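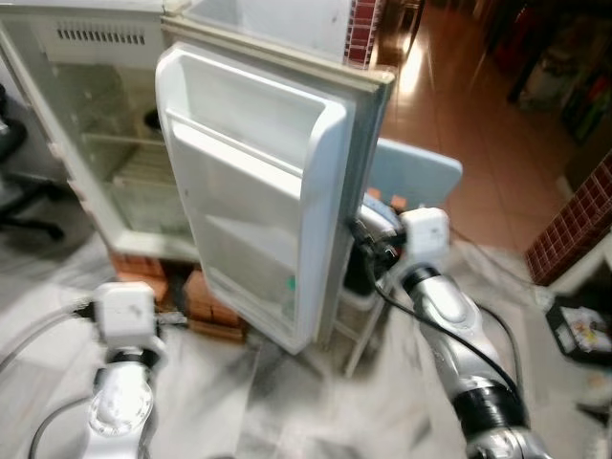
Cleaning out an old refrigerator

An older refrigerator takes longer to clean than a new one, mostly on account of the door. The liners on these were molded in one piece with deep pockets, and crumbs and sticky rings settle into every corner. Set aside a Sunday morning and do the whole thing at once.

Before you start

Unplug it. Clear a folding table and put it as close to the refrigerator as you can get it. A plastic top is best because it wipes clean and a spill won't mark it. Bring a dishpan, two cloths, an old toothbrush, baking soda and a towel for the floor.

If the refrigerator stands on bricks, as many do in basements and back rooms, check the bricks first. Push gently on each top corner of the cabinet. If it rocks, fix that before you open the door wide with anything heavy in it. The weight of a loaded door pulls the whole cabinet forward. Each stack should sit flat and reach fully under the cabinet edge. Ilse Kettler, who ran the repair counter at Kilmont for years, used to tell customers to tip the front up very slightly so the door would swing shut by itself. A thin shim on top of the front bricks will do it.

Empty the door first

Take everything out of the door before you touch the shelves. Stand the bottles upright in one row on the far side of the table, with the near side left free for wiping. Tall squeeze bottles fall over easily, so keep them away from the edge.
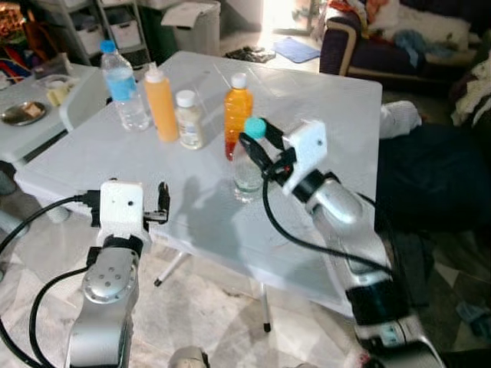
Go along the row and pick up each bottle by the neck. Tighten the cap, wipe the bottom, then the sides, then the cap itself. Anything with a nozzle needs the toothbrush. Look at what is left inside. If there is only a little at the bottom, use it up that day or pour it out and rinse the bottle for recycling. Two half bottles of the same thing can go into one, provided they were opened near the same time.

A bottle that has lost its label gets a strip of masking tape with the contents and the month on it. Do this even when you are sure you will remember. Orange drink and orange dish soap look a lot alike in a clear bottle. Cleaning products should never go back in the refrigerator or on the same shelf as drinks.

Washing the liner

Mix 2 tablespoons of baking soda into a quart of warm water. Start at the top of the door and work down. Lift out any rail that comes free and let it soak in the dishpan. If a rail won't lift with light pressure, leave it where it is. Old plastic snaps, and replacements are hard to find. We got one from Grewal after a long search, and it took 11 weeks to arrive.

Wipe the cabinet next. Brush along the vent slots with a dry toothbrush and keep water out of them. Slatted shelves should be wiped along the slats and then underneath.

Yellowed plastic will not come white again with scrubbing. Scouring powder only roughens it, and then it holds dirt. A worn corner can be left alone as long as the gasket beside it is sound. To test the gasket, shut the door on a slip of paper and pull. You should feel some drag all the way around.

Drying and refilling

Leave the door open for an hour with a towel beneath it. Dry the gasket folds with a cloth over your fingertip. Plug it in, let it get cold, then put the shelves back in order before the door. Heavy bottles go in the lowest door section, light ones higher up.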